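Satellow Glaze Painting

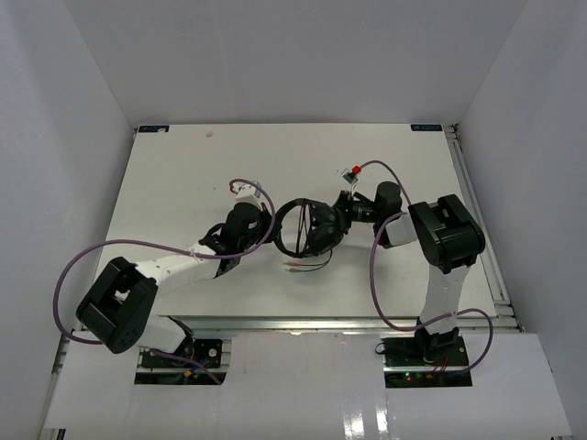 Turcotte Museum of Decorative Arts, Department of Ceramics and Painted Surfaces

Satellow glaze painting is a way of decorating fired clay panels with many thin coats of coloured glaze, named after the harbour village of Satellow where it grew up. The colours are wonderfully deep, and a good panel seems to change from blue to green as you walk past it!

The painter starts with a pale clay slab and draws the design in a wax line, which keeps neighbouring colours apart. Glaze is then laid on with a soft brush and the panel goes back into the kiln, usually 3 times (though some painters fire far more often, with marvellous results). Boats, seabirds and kitchen gardens are the classic subjects.

The style's best-known workshop, Sunis, made about 4000 panels before it closed, many of them for chapels and railway waiting rooms. Its great rival, Fetico, preferred bold shapes and a fierce orange that other painters spent years trying to copy. The Turcotte collection holds work from both, along with a glorious run of test tiles still marked with pencilled recipes.

Last updated: September

Comments

tilefan: My gran had a Fetico gull panel over her sink. The orange is every bit as fierce as you say!

marlpit: Is the wax line the same as the one used on tube-lined tiles, or does it burn away completely?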